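Hiltdale Film Society Screening Handbook

Section 4: Setting Up the Room for a Wednesday Night

Read all of this section before you touch anything. The projector is older than several of our members and has stronger opinions.

4.1 Before the doors open

1. Collect the key from the front office by 5:30. The office closes at 5:31, in spirit if not on paper.

2. Switch on the house lights using the left-hand panel. The right-hand panel runs the fan in the lobby restroom and will do nothing for you.

3. Set out the chairs in curved rows, starting from the back. The room is licensed for 200 people. We own 181 chairs. If the difference ever becomes a problem, we will throw a party.

4. Leave the center aisle wide enough for two people carrying popcorn in opposite directions.

Note: Padded seats go in the front rows. Anyone willing to look straight up at a subtitled film for three hours has earned some upholstery.

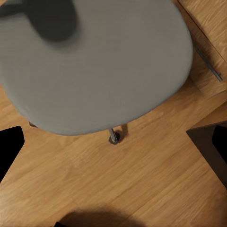 Bassi, commenting on the last edition of this handbook, wants it known that the front row is a terrible place to watch anything with subtitles, padded or otherwise, and that the good seats belong in row five where people can read the screen without a chiropractor. The point has been taken. Row five may have whatever padded seats are left over.

4.2 The projector

5. Take the dust cover off. Fold it. Put it somewhere you will remember, as the last one has never been seen again.

6. Plug the projector into the wall socket marked EVINE. This is the make of the projector, written on the wall by a former member who liked labels. Don't plug the popcorn machine into the same socket.

CAUTION: The projector and the popcorn machine together will trip the breaker. The breaker is in a locked closet. The key to the closet is in the closet.

7. Press the power button once. Wait. The lamp takes its time, and pressing again tells it to shut down, which it does with great enthusiasm and a ten-minute cooling cycle.

8. When the blue screen appears, choose Input 2. Input 1 works only for the person who installed it, who has moved away.

9. Focus using the opening titles of the film you are showing. Let one person judge from the back row. If you ask two, you will still be focusing at intermission.

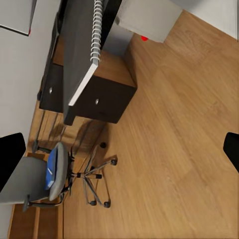
10. Check the picture shape before you settle the focus for good. Round things should look round. If the leading man appears to have been sat on, go to Menu, then Aspect, and pick Original. Ignore the setting called Dynamic Wide. It has ruined better films than ours.

11. Turn on subtitles now, even for films in English. The sound in the back third of the room favors explosions over dialogue.

4.3 Sound

12. Bring the main volume up slowly from zero to the strip of green tape. The red tape above it dates from the war movie season and should be treated as a historical marker.

13. Play two minutes of a scene with quiet talking, then walk to the back wall and listen. An empty room always sounds louder than a full one, so go one notch past comfortable.

Note: If you hear a hum, unplug the laptop charger. If you still hear it, check whether the lobby fan is on (see step 2).

4.4 Discs, files and the Indevitz box

The Indevitz box is our media player. It holds 400 films and has a menu built to display 1,000, so most of what you scroll through will be blank. Keep going. Titles are sorted by the first word, and "The" counts as a word.

14. Load the film, let it run for one minute, then pause it. Do not press Stop. Stop sends you back to the top of the menu, and the audience gets to watch you scroll.

15. Dim the house lights at 7:00 and press Play. Introductions should run shorter than the film.

If the picture freezes, wait thirty seconds before doing anything. If it is still frozen, hold down the button on the back of the box until the light goes out, then start again from step 14. For shutting down and stacking chairs, see Section 5.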